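Rechercher dans la documentation OK

4. Comparer deux pinces en simulation avant le montage

Cette section suppose que le contrôleur Landumik est installé et que la scène « rayonnage » est chargée (voir section 3).

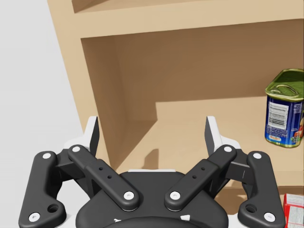 La comparaison porte sur la pince à deux doigts Bosteck et sur la pince Vidal, montées tour à tour sur le même bras simulé. Comptez une matinée pour les deux séries. Les réglages du bras ne doivent pas changer entre la première et la seconde.

4.1 Préparer la série

1. Ouvrez le projet Cuvau et choisissez l'outil dans le menu Effecteur.
2. Vérifiez que le modèle de collision des doigts est actif. Il est désactivé par défaut après une mise à jour.
3. Placez la caméra de poignet en position d'approche. Les deux extrémités des doigts doivent rester visibles, pince ouverte.
4. Saisissez la graine aléatoire 3827. Utilisez la même pour les deux pinces.
5. Réglez le nombre d'essais sur 217, puis enregistrez le profil.

Note : une boîte de conserve rectangulaire à couvercle métallique est plus difficile à saisir qu'un carton de même largeur. Gardez les deux types d'objets dans la série.

4.2 Lancer les essais

1. Ouvrez la pince au maximum et lancez l'approche à vitesse réduite.
2. Contrôlez le dégagement entre les articulations extérieures et le chant de l'étagère. Il faut au moins 5 mm de chaque côté.
3. Lancez la série complète. Le journal s'ouvre dans une fenêtre séparée.
4. À la fin, exportez le journal au format CSV avant de changer d'outil.

ATTENTION : ne changez pas d'effecteur pendant une série. Le contrôleur conserve l'ancien point d'outil et les trajectoires suivantes sont fausses.

4.3 Lire les résultats

Comparez d'abord les prises manquées, puis les contacts avec le meuble. Le temps de cycle vient en dernier. Un contact sur le panneau latéral indique le plus souvent un angle d'approche trop fermé ; reprenez alors l'étape 3 du point 4.1.

Le fichier contient quelque 2 000 lignes par série. La colonne « force_max » est vide pour la pince Vidal dans cette version du module.

Section rédigée par Marion MacBrayne, relue par Fumiko Tamura. Mise à jour : mars.

Catégorie : Préhenseurs | Simulation | Mise en service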